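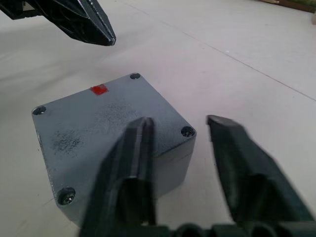 Skardale Enclosure Lids

A picture set of small metal enclosure boxes and the condition of their lids

Version 2

Summary

Skardale is a set of 2,000 pictures of small equipment enclosures, with notes on the lid, the screws and any marks on the top face. It was put together at the Clunden workshop for people who sort, clean and reuse old boxes and want a common way of writing down what state they are in.

The boxes are the plain sort used for junctions, small power supplies and control gear. All have a removable cover held on with screws. Boxes with hinged doors or snap-on lids were left out of this version.

What is in the download

pictures/ holds the pictures, in folders by box type
lids.csv has one row per picture, with the condition fields
boxes.csv has one row per box, with finish and storage notes
terms.txt explains the words used in the two tables
CHANGES.txt lists corrections made between versions

Read terms.txt before using either table. A few words have a narrower meaning than they would in ordinary speech. "Mark" in particular covers only things that stand out from the finish by colour, such as paint or a sticker. Darkening, speckling and greasy patches go under "smudge".

Fields in lids.csv

picture_id: matches the file name without its ending.

box_id: matches boxes.csv. The same box can appear in many pictures.

view: top, angled or side. Angled means the top face and at least one wall can be seen.

seam: yes, no or partly. Records whether the line between lid and body can be seen in that picture.

screws: present, missing, mixed or unclear. Mixed means that at least one corner has its screw and at least one does not.

drive: cross, slot, other or unclear. Fill this in from the clearest head. If one near corner plainly shows a cross head and the far ones are only dark recesses, the entry is "cross", and the note should say which corner it was read from.

mark: none, or the colour of the mark.

mark_kind: sticker, paint, pen or unsure. Use "unsure" freely. A small red square with uneven edges can be either a sticker or a dab of paint, and there is no way of settling it from above.

smudge: none, light or heavy.

smudge_place: left, centre, right, edge, or more than one of these with a plus sign between them. A lid with a grainy patch on its left half and a fainter one in the middle is entered as left+centre.

note: free text, kept short.

Fields in boxes.csv

box_id, finish, colour, shelf, cleaned, remarks.

Colour is given as seen under the bench lights. Grey boxes with a slight blue cast are entered as blue-grey, and the workshop's own label for the paint, where there is one, goes in remarks. Finish is matt, satin, gloss or bare metal. Slightly matt boxes are entered as matt.

How the notes were made

Each picture was read twice by different people, without sight of the other's entries. Where the two disagreed, the picture was looked at again and the less certain value was kept. Most disagreements were over smudges, mainly where light ended and heavy began. For this version a sheet of 10 reference lids was pinned up beside the desk, and the smudge entries for the Grusden boxes were done again from the start.

Position words always follow the picture as it is stored. Left means left in the picture, whichever way round the box was made to stand. Please do not rotate the files and then use smudge_place without changing it to suit.

Cleaning

Boxes were dusted with a dry brush before they were put down. Nothing stronger was used, so smudges that needed a solvent are still there. The "cleaned" field says whether a box was wiped later on, and it applies to the box as it stands on the shelf today. It does not describe the pictures.

Known problems

Far corners are the weakest part of the set. On angled views a recessed screw at the back often reads as a small dark circle, and some entries of "present" for those corners were carried over from the shelf card.

The Layug boxes have a textured coat that looks like light smudging in small pictures. Treat "light" with care on that type.

In 20 pictures the box_id is wrong by one digit. They are listed in CHANGES.txt and will be put right in the next version. The file names will stay as they are.

Nothing is recorded about the inside of any box. Lid thickness, gasket and screw length are also missing, as no lids were taken off for this work.

Suitable uses

The set works well for trying out condition checks on flat painted lids, for practice in filling in stock cards, and for comparing how different people grade the same smudge. It should not be used to judge whether an enclosure is sealed or safe to wire.

Corrections

Send the picture_id, the field and the value you think is right, one per line. Corrections received before the end of January go into the next version.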